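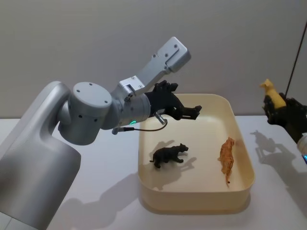 Hello all, I have now read the whole thread about the evening wear from Sumum, and I would like to add something about the fabrics, because most of the messages were about the prices. I saw two of the long dresses in the Bretar showroom in January, and I could hold the sleeves in my hand. The grey one is a satin with a very smooth face, and the colour is nearly the silver of the robot arm in the photo: bright on the rounded upper edge, and quite dark where the surface turns away from the light. On a dress this effect comes only if the cloth is cut on the bias and if the lining is not too stiff. In the showroom the lining was good. I do not know if it will be the same lining in the shops.

Earlier on the list it was written:

> I ordered the Sumum grey dress in size 40 and it is huge
> on the shoulders. The skirt is lovely but I look like I have
> borrowed the top from somebody. Is it the cut or is it me?
> Also the hem is at least 6 cm too long even with heels, and
> I am 162 cm tall. The shop says they can't shorten it
> without losing the edge. Has anyone had this done?

It is the cut. The shoulder on this model is dropped on purpose, and the seam should lie a little down the arm. If you find it too much, please do not ask for a smaller size, as the hips will then pull and you will see it at once on satin. A dressmaker can take a small fold inside the shoulder seam, and it can be undone later.

For the hem I have a different opinion from the shop. I had a similar dress from Delacroix with a rolled edge, and it was shortened from the waist. The skirt was taken off, cut at the top and sewn on again, so the edge was never touched. It cost me more than the usual hem, and I had to wait, but I was satisfied with the result. You should ask before if the side zip can stay in its place. On mine it had to be moved.

One more question from my side. Does somebody know if Skendoritz will still make the short jacket with the covered buttons? I have seen it only in black, and on their page there is now a different jacket under the same name, with a wider collar. I would wear it over the grey dress, but the wide collar would be too much together with these shoulders.

With kind regards, and excuse me please for the long message. If you write to me about the dressmaker, please write to the list and not to my private address, which I read very seldom.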